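Liam Heffernan
August 16, 2024

OK, long thread, because we finally finished version 3 of our house rules for recording demonstrations with hand-held grippers and I am way too excited about a document with a checklist in it. 1/

Quick background. At Jenwood we teach manipulation skills by having people do the job themselves with a gripper in each hand. Wiping, sorting, folding, mopping. We started in December with a single page of rules, and most of that page was wrong! 2/

We have 2,456 recorded episodes so far. After going back through every one with the new rules in hand, we kept 2,324. I expected to lose a lot more than that, so I walked around in a very good mood for the whole afternoon. 3/

Rule one: the marker cubes stay in view. If you roll your wrist so far that the pattern faces your own stomach, tracking goes and the episode goes with it. New people practice turning from the elbow and shoulder first - it feels silly for a day and then it's normal. 4/

Rule two: check the cube mounting before you start and again when you stop. Push on it with a thumb. If it moves at all, write that down and flag everything back to the last good check. We used to trust the first check for a whole session. Expensive lesson. 5/

Rule three is my favorite and it came from the Brulville team. Never fix a grip with your fingers. If the pole slips in the jaws, you let it slip, set it down, and pick it up again with the grippers. The recovery is great data! A bare hand reaching in to help is something the robot can't copy. 6/

Somebody asked whether slips should be marked as failures. We tag them as "recovered" and keep them. A slip you can't recover from gets "stopped" and stays in a separate folder. Please don't delete those, people. I want them too. 7/

Rule four: work at the speed you'd work at home. The old page said "slowly and clearly" and so we got hours of people mopping like they were underwater. Sugiyama (that's our annotation tool, named after a street) now shows the episode length next to the median for that task, and it helps a ton. 8/

Rule five, cables. Any tether runs behind you or across your lap, never between the hands and the work. Do one full reach left and one full reach right before recording. If it tugs, reroute it and do both reaches again. 9/

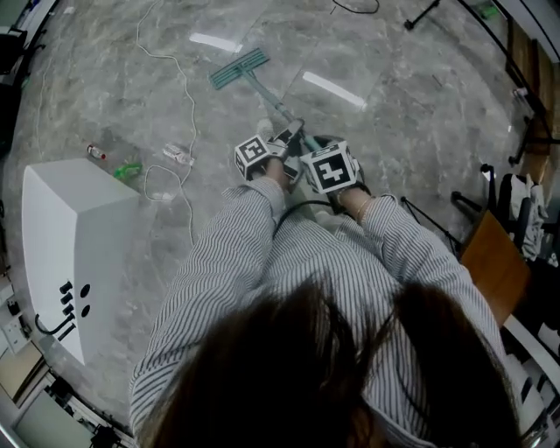 Two-handed pole work gets its own section in version 3, and it's the part I'd most like other groups to steal. Both grippers go on the handle before the head moves. Pick your spot and say it out loud for the log: with this mop the jaws are on the pole close to the dark gray clip joint, so the log entry is "near joint, both hands." Keep the two cubes from knocking together when your hands come in close like that. And the head starts flat on the floor, every single time. 10/

Floors! Shiny tile gets a line in the notes, same as strip lights reflecting in it. We don't try to get rid of reflections. Real kitchens and hallways are full of them, and a policy that has only seen matte gray vinyl is going to have a rough first day out. Just write down what kind of floor it is. 11/

Small objects lying around: we went back and forth on this for weeks. Current wording is "leave or clear, but decide before you record, and don't change it halfway." I like it a lot. Wernatis, our scheduling sheet, has a column for it now. 12/

Also new: breaks. Anyone working near the floor gets up after every 5 episodes, no exceptions for "just one more." I'm the worst offender. My knees have filed a complaint. 13/

Still open: how to log which hand leads. Right now people write left, right or both, and "both" is hiding a lot. If your lab has a definition that two different annotators can agree on, please send it to me, I will read every word. 14/

I'll post the full text once the consent section is cleaned up. Next on my list is a page on buckets and wringing, and I have so many opinions already. 15/15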